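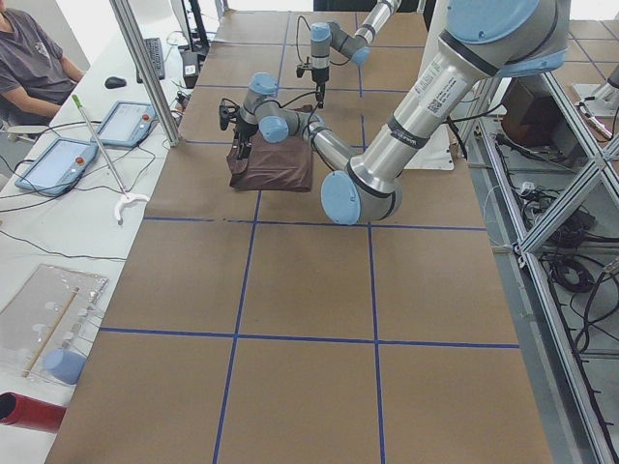

Cloth bench, both arms, pendants on the desk at left.

From: Macarena Pereyra
To: cell-practice list
Subject: Re: Re: bench rules, draft 2 (pendants, tape, cables)

Quick one before I run for the train. Answers under Edgars' points, trimmed the rest.

Edgars Paulauskas wrote:
> Read draft 2 over lunch. Three things.
> 1. Rule 4 says "pendants within reach of the operator". Within reach of
> whom? We have two arms and usually one person sitting down. At Venckus
> they wanted one pendant per person per arm and it was a mess.
> 2. Tape grid. Is it a safety marking or just for placing the cloth? The
> draft uses the same word for both.
> 3. Speed. You have 275 mm/s in one paragraph and 142 in another.
> Which one do people follow?

1. Agree it's vague. New wording: "Both pendants lie on the desk, screen up, stop button clear, nothing on top. Whoever is seated must be able to hit either stop without standing up." If you can't, move the pendant or move the chair. Leads go to the back of the desk. And the desk gets cleared of whatever isn't needed for the run, I know, I know, I'm as bad as anyone. Cups too.

Not going the Venckus way. One person can mind two arms if they're doing only that. No mail.

2. Placement only. Blue tape tells you where the cloth goes and how square it is, it says nothing about where your hands can be. I'll call it "grid" everywhere and keep "boundary" for the keep-out line. Renji wants the keep-out line in a differnt color altogether, fine by me, Kaja please check what we have in the Irley cupboard before ordering.

While we're at it, relaying. Kraft paper creases, tape lifts at the corners, then a finger catches it. So: walk the grid at the start of each shift, replace any strip that's lifted, don't patch over the top.

3. Both, but the draft hides it. 275 is our ceiling with somebody at the desk. 142 is for when both arms are working on the same garment. 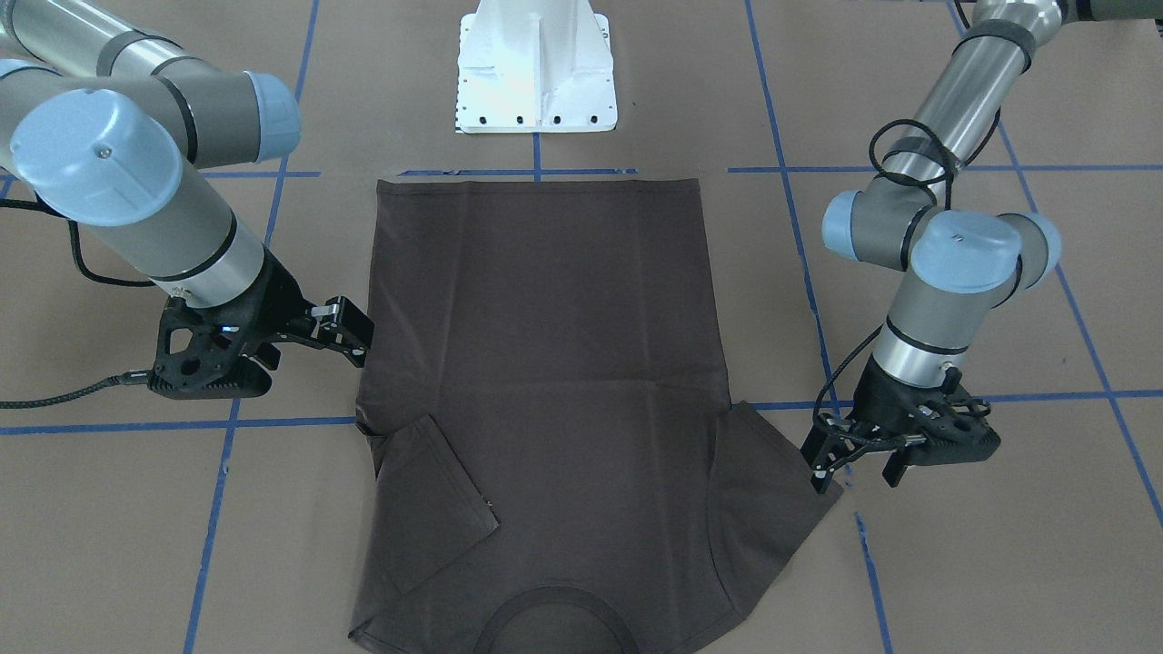

The slow number matters most with shirts. Grippers come in low on either side, one can be up by the hem while the other is down at a sleeve, and an arm pulling fabric is also pulling it through the other one's space. Nirkesska's old sheet only talked about arm to person distance, never arm to arm. I'd like a minimum gap between wrists in draft 3, Renji to propose a number, not me.

Also missing from draft 2 and nobody caught it, me included: cables. Check for loops hanging below the wrist before you enable. If a loop can reach the cloth it gets tied back first. Same check after any gripper swap. Loose coils stay off the floor where people walk.

And hands. Straightening the cloth by hand = both arms stopped, confirmed on both pendants, every time. "It was only the sleeve" doesn't count. The reacher isn't a way around this, a stick in the cell is a hand in the cell.

Still open:
- Ieva: does Astetti need the signed copy or is the list archive enough?
- how long a person can sit as minder. I said 2 hours, nearly everyone at the bench said that's too long
- rule 7, gripper finger inspection, still blank. Edgars you offered

Comments by end of February pls, inline is fine, no attachments, my phone eats them.

Macarena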